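Notas del ponente - sesión de métodos, 16:00
Título: Selección de vistas por fase en manipulación bimanual
Ponentes: Yupin Kaewkla (diapositivas 1 a 5), Montri Noiphan (6 a 9)

Diapositiva 1. Saludo breve. Decir que el trabajo es del grupo Tavari y que el código de entrenamiento es el de Clisuvska, con cambios solo en el codificador visual. No entrar aún en resultados.

Diapositiva 2. Dejar las cuatro vistas en pantalla medio minuto antes de hablar.
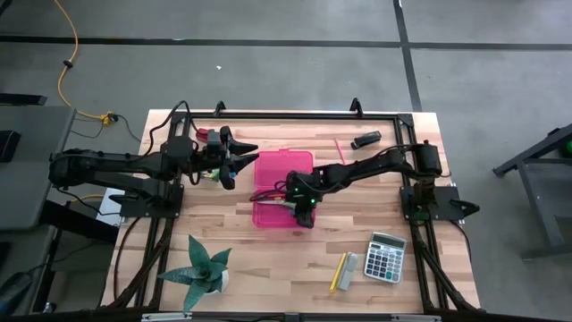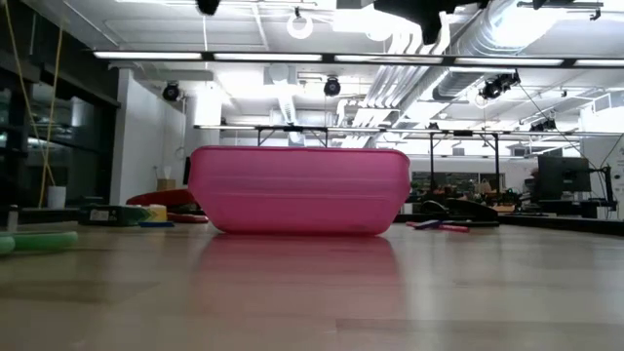
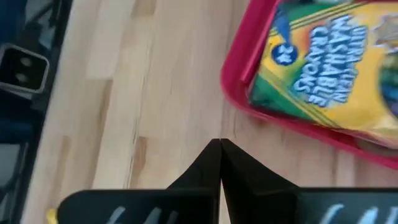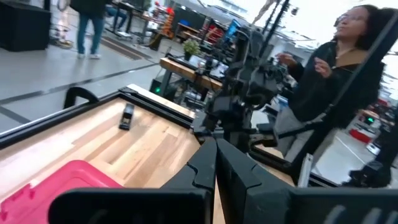
Fig. 1. Cuatro vistas del mismo puesto: cenital, fija a ras de mesa y dos de muñeca. Los instantes no están sincronizados.

Insistir en la última frase del pie: quien compare las posiciones de los objetos entre vistas sacará conclusiones erróneas. En la cenital, señalar la pinza derecha dentro del recipiente rosa y la izquierda abierta junto a la esquina. En la fija, el recipiente se ve de perfil y el contenido no se aprecia bien; la altura del borde, en cambio, se lee sin ambigüedad. En la primera de muñeca, la caja de ceras está inclinada dentro de la bandeja y los dedos quedan sobre madera despejada. En la segunda aparece el otro brazo, y detrás bastante fondo: personas, suelo, estanterías. Volveremos a ese fondo en la diapositiva 6.

Diapositiva 3. Planteamiento. La política recibe 4 flujos de imagen y los concatena con el mismo peso durante todo el episodio. Hipótesis: la utilidad de cada vista depende de la fase (aproximación, agarre, traslado, suelta). Definir fase con precisión: se segmenta por apertura de pinza y velocidad del efector, sin etiquetas manuales.

Diapositiva 4. Método. Una compuerta por vista, condicionada al estado propioceptivo, multiplica los tokens visuales antes de la atención cruzada. Regularización de entropía para que no se colapse en una sola cámara. Mencionar que el primer intento, sin regularización, se quedó con la cenital en todas las fases. No leer la ecuación en voz alta; indicar solo qué término es el nuevo.

Diapositiva 5. Datos. 1,000 demostraciones teleoperadas de meter y sacar objetos de un recipiente, 400 de ellas con los dos brazos activos a la vez. 9 categorías de objeto. La partición de prueba separa por objeto, no por episodio - conviene repetirlo, en Chaimongkol nos lo preguntaron dos veces. Paso la palabra a Montri.

Diapositiva 6. Resultado principal. Mostrar la curva de pesos medios por fase. En aproximación domina la cenital. En agarre sube la vista de muñeca del brazo activo. En la suelta gana peso la fija, lo que interpretamos como lectura de la altura sobre el borde; es una interpretación, no lo hemos demostrado. La muñeca del brazo pasivo baja en todas las fases. Aquí recuperar el fondo de la última vista: buena parte de la imagen no tiene relación con la tarea y puede cambiar entre sesiones.

Diapositiva 7. Ablaciones. Orden de lectura: sin compuerta, compuerta fija por vista, compuerta por fase, modelo completo. La diferencia entre las dos últimas es pequeña y está dentro de la variación entre semillas. Decirlo antes de que lo pregunten.

Diapositiva 8. Limitaciones.
- Un solo puesto y una sola iluminación.
- Recipiente translúcido. No hemos probado con paredes opacas.
- La segmentación por apertura de pinza falla con objetos muy finos, donde la pinza casi cerrada se confunde con la pinza vacía.
- Los reflejos del tablero en la cámara fija no se han corregido.

Diapositiva 9. Trabajo en curso. Repetición en el puesto de Elex con otra disposición de cámaras, prevista para julio. Si sobra tiempo, comentar el coste de inferencia: la compuerta se calcula una vez por bloque de acciones.

Preguntas probables
¿Por qué no eliminar directamente la muñeca pasiva? Porque el brazo pasivo cambia dentro del episodio (Montri).
¿Profundidad? No se usa, solo RGB (Yupin).
¿Se publican los datos? Sí, tras difuminar a las personas que salen en el fondo (Yupin).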